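Robots sort household goods at Dosby open day

DOSBY, May 29, 2023 - Visitors packed into the Curnier workshop at Dosby for its open day, where robot arms spent most of the afternoon picking up ordinary household stuff and putting it down again. Free entry, free coffee, long line at the door by 10.

Curnier builds handling systems for warehouses and small stores. Until now the company has mostly kept its test hall closed to the public. That changed this year, said workshop manager Gwenaël Charpentier, after neighbors kept asking what was going on inside.

"People hear the compressors and wonder," Charpentier told visitors. "So come in, have a look, ask us anything."

Main draw was the tabletop demo, run every 20 minutes. An arm reaches down over a table of mixed items and the software has to work out what to grab and where. Woven goods are a headache, according to the team. Soft edges, uneven surface, lots of places for a fingertip to snag.

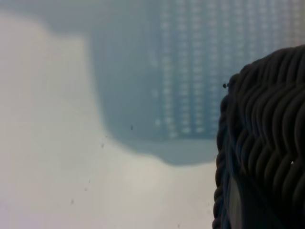 A dark woven basket seen from the gripper during the tabletop demo. Photo: Curnier

Engineer Antonina Mykhailiuk took questions between runs. Most popular one, by a mile: does it ever drop things? Yes, she said. All the time in the early days, less so now. The current control software, called Osutine, has been on the arms since last September and is on its 22nd version.

She also explained the small camera carried at the wrist. It gets a close view of whatever the arm is reaching for, but items further back can go blurry, so the software cant lean on that one view alone.

Kids got a turn too. A slower arm at the back of the hall could be steered with a joystick, and the wait for that one was longer than for the coffee. Several parents seemed to want a go as well.

Not everyone was sold. One visitor, a retired stock clerk, said he could of cleared the table himself in half the time. Charpentier agreed with him, and said speed is next on the list.

The hall sits in the old Tessier building, 3065 square feet, and space is getting tight. Curnier says it wants to take over the unit next door but has no date for the move.

Another open day is planned. Details will be posted at the workshop entrance, and school groups can ask at the front desk about a seperate visit.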